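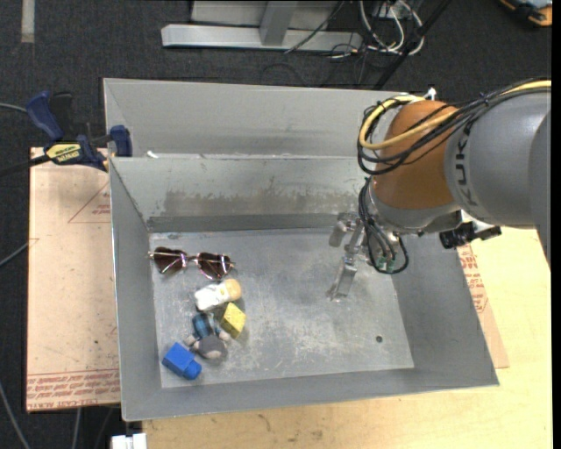
Photo: Flerkach workshop, Eltdale

412 shares | 2 comments

Tips for teaching an arm to pick things out of a bin

These notes are for anyone showing a robot arm a picking task, by leading it by hand or by driving it from a remote controller. They come from 2,535 recorded demonstrations at our bench.

Fix the bin before anything else. A bar clamp at the corner where two bins meet stops both from creeping. If a bin shifts a centimetre halfway through the afternoon, the earlier demonstrations no longer match the later ones. Put a pencil mark on the bench and check it at the start of each session.

Start with a handful of small things. Five is plenty. Mix the shapes: a plastic block, a toy figure, a pair of sunglasses. Blocks are easy to grip and sunglasses are not, so do the blocks first until your hands know the controller.

Practise with the recorder off. Give a new person 55 dry runs before you save any. The early ones are full of stops and second guesses, and the arm will copy those too.

Come down slowly, close, pause for a breath, then lift. Keep your speed the same from one run to the next. When leading by hand, hold the arm well above the gripper so your fingers stay out of the jaws. By remote, stand where you can see the gripper fingers and the bin floor together.

Thin things lying flat need a different approach. Come in along the long side with one finger nearly touching the metal. Don't press. A scuffed floor won't hurt anything, but a bent finger will cost you the rest of the day.

Leave room near the walls. Show a few picks from tight against the side and from each corner, or the arm will only be good in the middle.

Tidy the cables along the arm. Leave enough slack at the wrist for a full turn, and move the joint through its whole range by hand before you start.

Scatter the items again after every run. Tip them from a cup and leave them where they land. Placing them neatly gives you neat data and an arm that can't cope with a jumble.

Throw out bad runs the same day. We label ours in Sitico, with a short note for each drop or bump. By June we hope to have 3,000 good ones saved.

Keep the stop button within reach of your free hand.

2 comments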